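Setting up a snack and drinks shelf on the cheap

4 min read

2024-12-16 | By the Drimell Home Notes editor

I love a snack shelf. We used to keep everything in a deep cupboard next to the fridge, and every time anyone wanted a bag of crisps the whole lot came down on their feet. Bottles at the back went out of date, bottles at the front got bought again. So in August I cleared the lot out and moved it to an open wire shelf on a table, and I've now done the same for my sister's place and for the break room at work in Pornmont (where it gets properly hammered).

What you need

A wire-mesh shelving unit with an open front and mesh round the back and sides. The sides matter more than you'd think — bags slide, and bottles get nudged. Mine is the Premelis one in black, but any mesh unit that sits steady on a table will do. You'll also want a damp cloth, a tape measure and a cardboard box for anything you're getting rid of.

Step 1: Empty everything out

Get it all on the table, yes, even the half bag of pretzels with a peg on it. Check the dates. I had 21 packets in that cupboard and 6 of them went straight in the bin, which was a bit embarrassing!

Step 2: Measure your tallest bottle

Do this before you fix the middle level. I didn't the first time and had to take the whole thing apart again. Stand your tallest bottle on the bottom, then leave enough room above the cap to tip it forward and lift it out without scraping your knuckles on the mesh.

Step 3: Bottles on the bottom

All the weight goes low. Group them by flavour, one behind another, so that when you take the front one the next is waiting behind it. New bottles go in at the back (a faff, I know, but it takes two minutes). I like orange on the left, cola in the middle and the green fizzy stuff on the right, and I stick to it so I can see from the doorway what we're running out of.

Leave a finger's width between the groups. If you wedge them in tight, you'll pull one out and its neighbour comes with it.

Step 4: Crisps on the middle level

Bags are light, so they can go higher up. Lay them flat if you've got the room, with the fronts facing up so the names are easy to read. If you're short on width you can lean one at an angle, though it may poke out over the front a bit. I fill from the two ends and do the middle last. 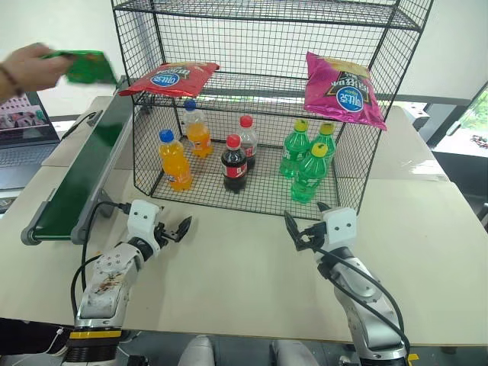
Step 5: Sort out the top

I keep the top level for light, boring things: napkins, paper cups, the spare pegs. Nothing in glass and nothing heavy. At work someone put a big tin of Peñalver biscuits up there and the whole unit had a lean on it by lunchtime.

Step 6: Keep it topped up

Once a week I wipe the mesh, pull the older bottles forward and write down what's low. Crumbs fall straight through to the bottom, so lift the bottles out and do underneath as well. If a bag's been opened it gets a peg and goes at the front, and whoever opened it is expected to finish it.

Related

Where to keep fizzy drinks when the fridge is full
Premelis wire shelf: four months on
Labels for the larder that don't peel off
A packed lunch drawer for small kitchens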